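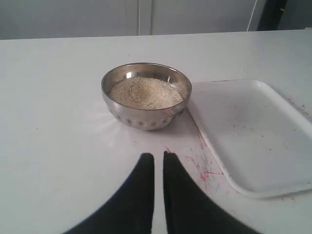
Stainless Steel Care: Frequently Asked Questions
Erkow Kitchenware, customer support

Which grade of steel does Erkow use?
Mixing bowls and colanders are 18/8 (type 304). Measuring cups and the older Pillai range are type 430, which is magnetic and less resistant to salt.

My new bowl leaves a gray mark on a towel. Is it defective?
No. The mark is leftover polishing compound. Wipe the bowl with cooking oil, then wash it in hot water and dish soap. Repeat if needed.

What causes the white, chalky spots?
Calcium from hard water. Mix one part white vinegar with 4 parts water, leave it on the spots for 5 minutes, rinse, and dry with a soft cloth.

What about rainbow colors?
Heat tint -- a thicker oxide layer on the surface. It is harmless and comes off with the same vinegar mix.

Can I use bleach?
No. Chlorine causes pitting, and pits cannot be polished out. This also applies to cleaners that list sodium hypochlorite on the label.

Is steel wool safe?
Not on a mirror finish. It scratches the surface and leaves iron particles that rust. Use a nylon pad, or a powder with oxalic acid on satin finishes, rubbing with the grain.

Can I store salted or acidic food in a bowl?
Short contact is fine. Move brine, tomato sauce and citrus dressings to glass or plastic if they will stand overnight.

Are lids sold separately?
Yes, for the 19 cm bowl and larger. Bellovier lids do not fit; the rim profile is different.

How do I make a warranty claim?
Write to Kelly Fagundes at the Diltadham office with the code stamped on the base. Pitting from chlorine or salt is not covered. Replacement parts for Pillai items ended in February.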